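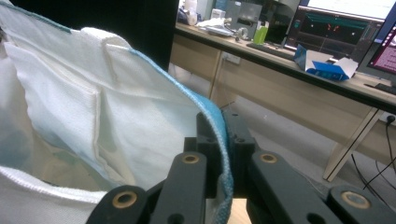
White waffle-weave towel with the blue hem.

Minutes, Saturday linen and packing meeting
February
Taken down by the secretary, Asham Household Share

We got going at 10:15, a bit behind, as the kettle took forever and half of us were still hunting for chairs. I read out last month's minutes and they were agreed with one change (the storage bill is from Calado, and I had put Vurketti — sorry, all!).

Towels. We spent far longer on these than I had planned, but it was a good talk. The waffle ones are staying. Everybody likes how quickly they fold down and how little shelf they eat up. There was a push to go back to the thick terry kind for winter, and we voted it down. Fold is to be in thirds the long way and then in half, hem to the inside, and please would people stop rolling them. I know rolled looks nice on the shelf! The rolls fall over every time the door shuts.

Stock and money. We have 873 towels on the books, and the Galolus order will add more once it clears. The balance stands at $2,474. The order limit stays at $3,000 for the quarter, so no new shelving until spring. I grumbled about that and it is noted here that I grumbled.

Bags. Next up was how we pack the welcome bags, and this one got lively. Cartons go in standing up, with the cloth pulled up around the sides so nothing slides about on the way over. 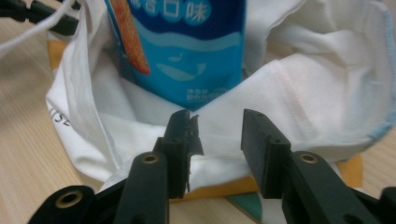
The question was whether drinks should go in first or last. We settled on first, with the towel tucked in beside them and anything flat kept out of the bag until the end — cards were getting bent, and two families mentioned it. Handles stay untied. I also asked that the bags be opened right out on the table before anyone starts filling, which saves a lot of wrestling later on.

Vurketti has offered us plain bags at a lower price. We'd like to feel the cloth before saying yes, so I'm to write and ask for a sample.

Any other business. The lost sock box is full again. Tape is running low, and I'll pick some up on my way home. The side door still sticks.

To do before next time: sample letter (me), tape (me), new fold sheet for the cupboard door (me again, apparently), and 14 bags packed for the Calado run.

Finished at 11:40. Next meeting is in the same room, and please bring your own mug.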